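2022-03-16, Mundik bench notes

Question from Asham again: which chores can we hand to a machine now, and which stay with people. Working list is 43 chores, household and shop floor mixed. Sorting small items into a divided box is on the "nearly" side. Mopping corners is not.

Demonstration count stands at 2,174 after the overnight merge. Over 19 percent have at least one regrasp, mostly thin objects.

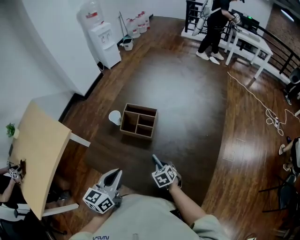
Hand-held grippers, divided cardboard box on the floor.

Cup pickup is fine for the policy if the cup is upright. On its side it tends to roll, and the Ovow planner has no recovery for that. Cherkaoui build has one but it is slow – a person would have finished the table by then.

Sticks, pens and handles are the other weak spot. Pose estimate is good along the long axis, poor in roll. 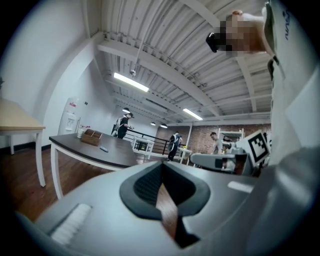

Need a separate score for grasp and for placement. At present a dropped item and a badly placed one both log as a fail, and the numbers are no use for deciding what to fix.

Chores rated ready without supervision: 7. All are pick and place on a clear surface. None involve cloth or liquid.

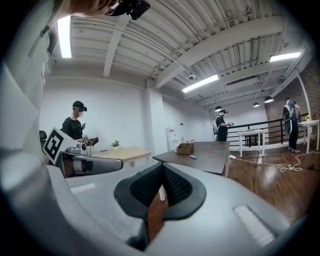
Fingertip pads touching at the top, open below. Second gripper at left.

To do: re-score the placement set, add lying-down cups, check pad wear before the next block. Revisit the list in August.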